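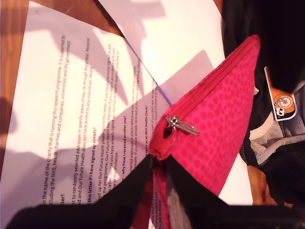

Pink dotted pouch in the fingers, letter + bag on the table. Frame is rotated about a quarter turn.

9/3/25, bench notebook, home-objects cell

Main job today: get the house rules for soft goods into some kind of shape before Torben's review. Draft 2 was a mess, half of it copied from the old Hollmann bin-picking sheet, which assumes hard parts in a fenced cell. Doesn't fit. Rewriting from scratch, keep it to one page.

Limits first. Grip force cap for anything fabric or zipped: 40 N. Was using the default from the Duken controller, way too high, that number is for their steel parts demo. Cap goes in the controller config, NOT in the task script. Fergus had it in the script in June, someone ran a different script, no cap. So config, and the config is checksummed at start up. If the sum doesn't match, arm stays in brake. Tested the mismatch case by changing one digit, arm refused to enable. Good. Put the digit back, enabled fine.

Speed: 600 mm/s free travel was the proposal. Fine for the transfer leg, too fast close to the table. Want a second, slower zone near the surface, value still open. Torben to say. Nobody changes it in the meantime without a line in this book.

Papers. Draft 2 says nothing about printed matter and it should. Proposed wording:

Any paper with print on it that sits in camera view gets read by the operator before recording starts. Name, address, account number, appointment time = out of view or face down. General printed text can stay, but log it. If you aren't sure, treat it as personal.

Went through the logic with the letter in the first picture. What I can read there is standard text (research programme, mailed to randomly selected addresses, have I had this before). No name in the part that shows. Under the rule as written, that passes but gets a log line. Fergus thinks anything health related should be out full stop, even the boilerplate. He has a point, a frame where you can read "NHS Health Check" says something about what kind of mail is lying around. Leaving both versions in the draft, marked A and B.

Luggage tags and badges: same rule as paper. Add it. Easy to forget becuase they hang on something else.

Run 462 vs run 988, compare notes. 462 has a proper header: operator, config sum, object list, e-stop check initialed. 988 has a config sum and nothing else. Useless for anyone who wasn't in the room. New rule, no header no run. Homau logger can block the record button until the fields are filled, Torben says it's a checkbox somewhere in setup. Find it.

E-stop check, current wording "check e-stop daily". Too vague. Change to: press, confirm brakes engage, twist to release, confirm arm does NOT restart by itself, reset on purpose, initial the sheet. At the start of each session and after any break where the cell was left alone. Both buttons, bench one and the pendant.

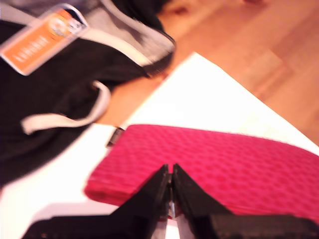
Tips nearly closed, bottom edge of the pink pad.

Approach rule for flat soft things is the one I keep rewriting. Version one said "approach from above, fingers open, stop at contact", but contact on fabric is mush, the force signal comes up so slow you've already pushed the thing along the table. What I want is a defined standoff height, then a slow close, then a check before lift. Also a line about what counts as "closed". With the tips nearly together like they are here there's still a thin gap, with the bare metal strip showing down the inside, and on camera that reads as closed if you're not careful. Operators should go by the width readout and leave the picture out of it. Write down the commanded width and the measured width, both, every time. If they differ by more than the tolerance, open, back off, log it. Tolerance value blank for now.

Straps and loops: keep-out. Fingers don't go through a webbing loop, ever, planned path or not. Hang-up risk. Brilireck guide has a paragraph on cables that is close, could adapt the wording. Ask Fergus if we are allowed to quote it or have to rewrite.

Zipper pulls. Small hard bit on a soft object, so the fabric cap isn't the whole story. Pad wear. Inspect finger faces at end of session, and any bare metal that wasn't bare at the last check = swap the finger before next run. Photo of the faces goes in the maintenence folder with the run number.

Who can sign off a change to the limits: Torben, or Fergus if Torben is out. Not me. Put that at the top of the page, big.

To do
- slow zone number from Torben
- find the logger checkbox
- A/B on printed matter, decide at review
- tolerance for width mismatch, need more runs first
- take the Hollmann sheet off the cell door, people still read it
- reprint and laminate once signed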